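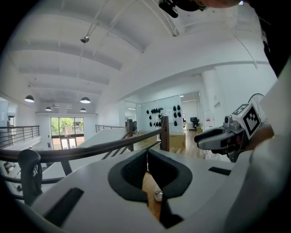

Up on the mezzanine, with the dark handrail curving past.

I've been meaning to put the upstairs of our place on the site for ages, and here we go! Most people who drop in at Butby only ever see the ground floor, sit down, drink our coffee and leave again. The upper level is the part I like best, so this little gallery is mostly my excuse to go on about a railing, a desk and a lot of daylight.

The railing first. I love the way it sweeps around (I run my hand along it every single time, I can't help it). It was the thing that sold me on the building, well before I'd asked about the rent or the heating. Celeste Patrício, who found the place for us, wanted to paint it white to match the walls. We argued about that for most of December and I won — she still brings it up. The dark color stays as long as I have a key.

The light wooden floor was the other big yes. It does show every crumb, and chairs make more noise on it than I'd like when you're working below, but on a gray morning it makes the whole upstairs feel warmer. I priced a rug at Addale, got as far as the checkout page and closed the tab. Maybe next year.

Then there's the desk by the railing, which is where I end up if I get in early enough. It's a plain wooden one with a grain you can really see, and I'd take it over any of the bigger tables. You can look down to the lower level from up here, and past that to the tall windows and all the green outside.

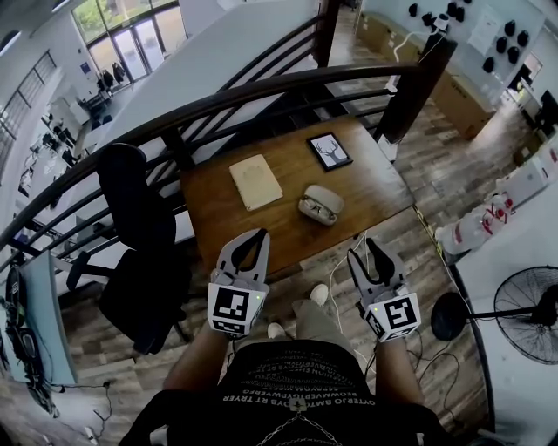 I like a desk with a few things on it. The cream notebook has a faint design pressed into the cover, and it's almost too nice to write in, so of course my shopping lists go on scrap paper. The deer in the little black frame makes me happy. I keep saying I'll find it a proper spot on a wall, and then I never have a hammer when I think of it. The gray zip case could be for pens or for glasses — my pens go missing at a rate I can't explain, and Arruda down the street must think I eat them.

The mesh office chair is comfier than it looks, by the way. If you're coming up to work for the afternoon, grab that one before somebody else does, and hang your jacket on the coat rack by the windows on your way in. More pictures when I get around to the kitchen!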